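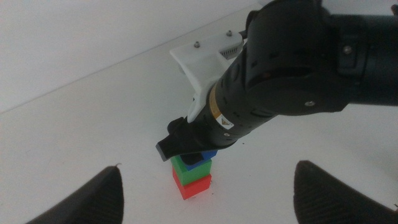
Wurach Institute of Early Education
Course 33: Play Materials and Early Mathematics
Unit 4 handout - Block Play
Prepared by Annick Royer and Thibault Millet

Purpose of the unit

Students completing this unit are expected to plan, set out and observe a block play session for children between three and six years of age. The unit carries 13 points toward the course grade. It assumes that the reading from Unit 3 on sorting and matching has been completed.

4.1 Why small sets are used first

A new group is often given too many blocks. Children then spend the session collecting and guarding them, and the observer learns little about how they build. The course therefore begins with small sets of plain colored cubes on a clear table. A stack of three is enough to raise the questions of order (which block is at the bottom), position (on, under, between) and balance.

Cubes of one size should be used until the child builds steadily. Mixed shapes are introduced in Unit 5.

4.2 The table

A plain, light tabletop is preferred. Patterned cloths and printed mats make it harder for younger children to pick out the edges of a block. The table must be level and must not rock; students should test it with a hand at each corner before the session. Blocks are set down well inside the edge, with open space left for building.

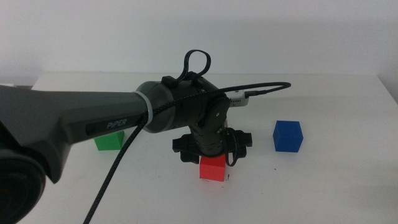

Color words should be kept simple and used the same way throughout. Students say "the red cube" each time and avoid changing to "the red one" or "that brick" in the middle of a task. Children who are learning English as a second language depend on this more than is generally supposed, as Armelle Gautier noted in her August talk to the teaching staff.

4.3 Stages to be recorded

Carrying: the child holds or moves blocks without building.
Rows: blocks are laid side by side on the table.
Stacks: one block is set on another and released.
Bridges: two blocks are spaced apart and joined by a third.

A child may return to an earlier stage during the same session. This is to be written down as it occurs and is not to be marked as an error.

4.4 Conduct of the observer

The observer sits to one side and does not steady a leaning stack. If a stack falls, wait for the child to act first. Questions should be open - "What could go next?" - and should be few. Praise for height alone is discouraged.

4.5 Assignment

Submit one written observation on Form 71, together with a sketch of each structure. Sketches may be in pencil. Reading: Baudry, course reader, the chapter on first structures. Completed forms are to be left with Huguette Baudry before the Unit 5 lecture.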